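Novelty sweater

A novelty sweater is a knitted pullover or cardigan whose main purpose is to carry a picture. Warmth is usually supplied as well, though few buyers ask. Common subjects include animals, snowmen, sports equipment and food, in that order of dignity.
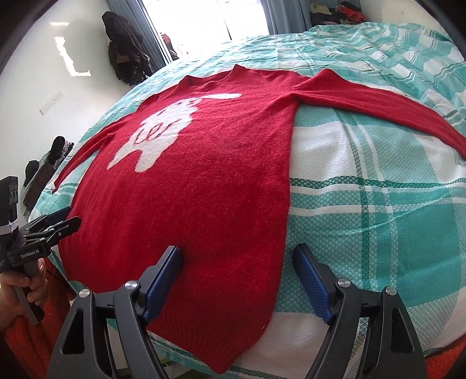 Vol. 7, p. 355

Origins

Picture knitting grew out of older patterned work, in which small repeated shapes ran around the body in bands. Bands are easy to knit and hard to laugh at. The single large figure came later, once home knitters had charts printed on squared paper and the patience to follow them. In the mill town of Dremden, the Okafor works sold such charts by mail, 5 to a packet, with a note advising beginners to start with the sheep. Many beginners started with the horse and finished with something close to the sheep.

Construction

Most figures are made by intarsia, a method in which each block of color has its own length of yarn. The yarns are twisted together where they meet, and a knitter who forgets to twist them gets a hole. Stranded knitting, which carries the spare color across the back, suits small motifs but makes large ones stiff and apt to catch on fingers.

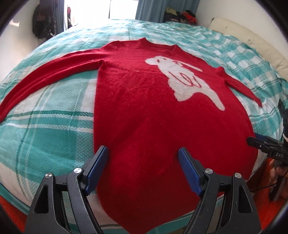

Knit stitches are wider than they are tall, so a chart drawn on square paper comes out squat. The Dirby pattern house dealt with this by stretching its drawings upward before printing. Its rival, Clamevar, kept the square grid and called the results "sturdy."

Reception

Opinion has been divided for as long as the garment has existed, mainly between those who give it and those who receive it. Early pattern leaflets treated it as children's wear. Adults took it up with a straight face, then with a smirk, and the two groups have been hard to tell apart ever since. Dremden holds a sweater fair each May, with 2 classes of entry, Serious and Other. Other has the longer line.

Care

Wool examples should be washed by hand in cool water and dried flat. Hanging a wet sweater stretches the shoulders and gives any animal on the front a longer face - an effect some owners prefer.

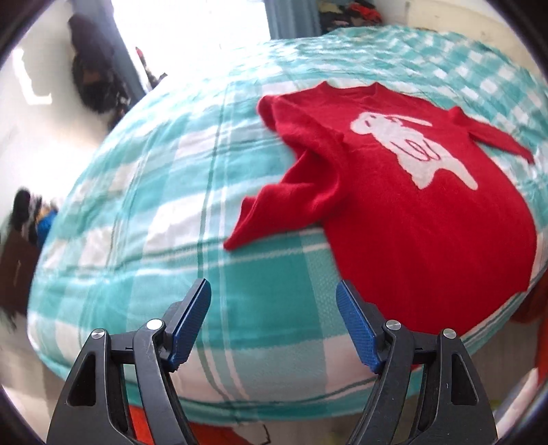

A red knitted sweater spread on a checked bed cover.

See also: Intarsia; Cardigan; Gift-giving, hazards of

Last revised March 13, 2022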